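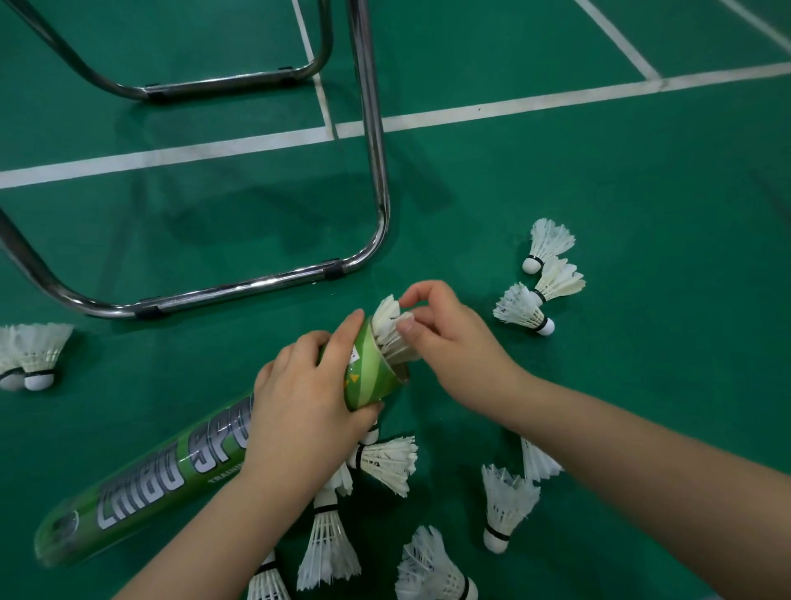 About Grulter

Grulter helps sports halls and clubs to plan and budget for automated equipment. We were founded by Kamran Shirazi and have a staff of four. Our work covers shuttlecock feeders, collecting robots and the storage that goes with them.

Every plan starts with the tasks done by hand. Filling and emptying shuttlecock tubes is costed first, as staff time, before any machine is priced.

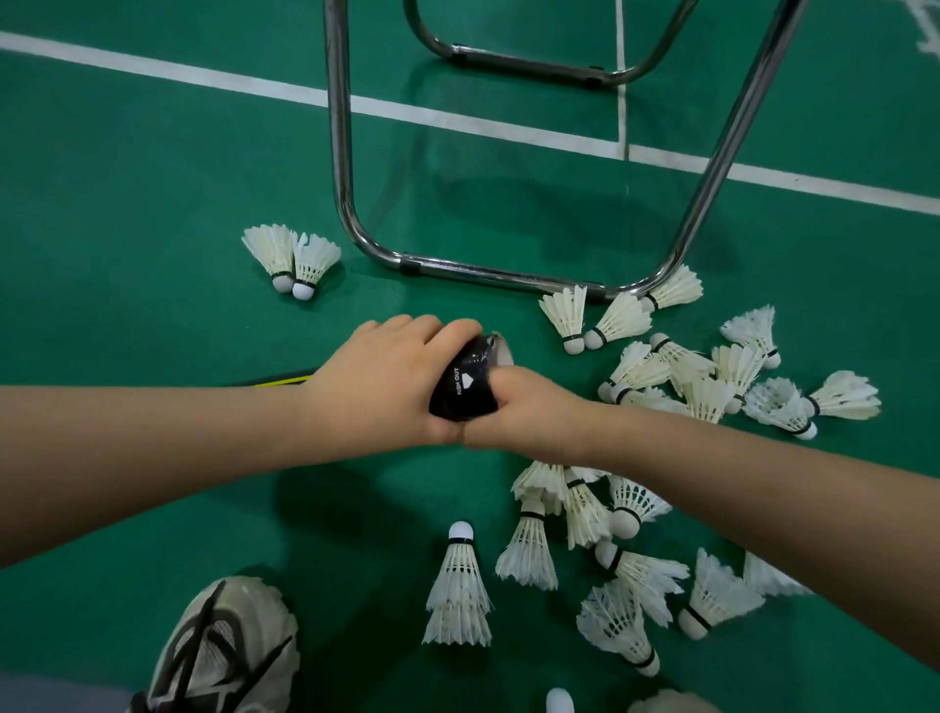

Clients then receive a written budget over 3 years, covering purchase, servicing, spare parts and training. Our Felter plan is intended for single halls and carries a fixed fee of £2000. Larger sites are served under the Jenkins plan, with the fee agreed in advance. We do not sell equipment or accept commission from suppliers.

Our office is at Filtwood. Budget reviews for existing clients open each October.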